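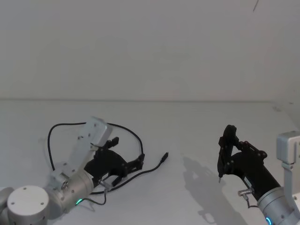

OMWOOD – The Omwood Public Library will extend its evening hours and open a second reading room beginning in March, following a vote by the library board to approve the new operating plan.

Under the plan, the main branch on Haslinger Street will remain open until 9 p.m. four nights a week. It currently closes at 6 p.m. Weekend hours are unchanged. The Prallow branch will keep its present schedule through the summer, when the board will review attendance figures for both locations.

Library director Angeliki Xenos told the board that demand for evening access had grown steadily over the past two years, particularly among high school students and adults enrolled in night courses. In a survey conducted last fall, 1,401 cardholders returned responses, and 1,253 of them supported later closing times.

"Residents have asked for this on a regular basis, and the response to the survey was clear," Xenos said. "The library is pleased to be able to meet the request within its existing building."

The second reading room will occupy the former periodicals area on the upper floor. It will have seating for 40 patrons and will be designated for quiet study. Bound newspapers and back issues of magazines have been moved to the lower level, where they may be requested at the reference desk.
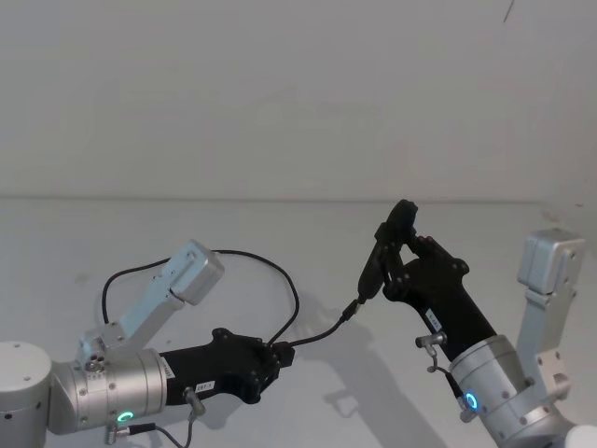
The board also approved the hiring of three part-time staff members to cover the added hours. Applications will be accepted through the city's personnel office. Preference will be given to candidates with experience in circulation or youth services.

Board member Markos Ververidis cast the only dissenting vote. He said he supported longer hours in principle but would have preferred to divide them between the two branches – a proposal the board considered and set aside last year.

"Patrons in Prallow pay the same taxes and should see the same benefit," Ververidis said.

Board chair Gerasimos Kalogeropoulos said the matter would be taken up again at the summer review. He noted that the Prallow building shares its parking lot with the elementary school and that any change in hours would require an agreement with the school district.

In other business, the board accepted a gift of 12 framed maps of the county from the estate of a former resident and renewed its contract for interlibrary delivery. The maps will be displayed in the main branch lobby once they have been cataloged.

Meeting rooms at the main branch may be reserved for evening use by local groups at no charge. Reservation forms are available at the circulation desk.

Filed under: Local Government, Libraries

Home | News | Schools | Sports | Obituaries | Contact

Recent stories
Water main work to close part of Haslinger Street
Council delays decision on Prallow bus stop
Kontogiannis named assistant principal at Omwood High
Spring leaf and brush pickup schedule announced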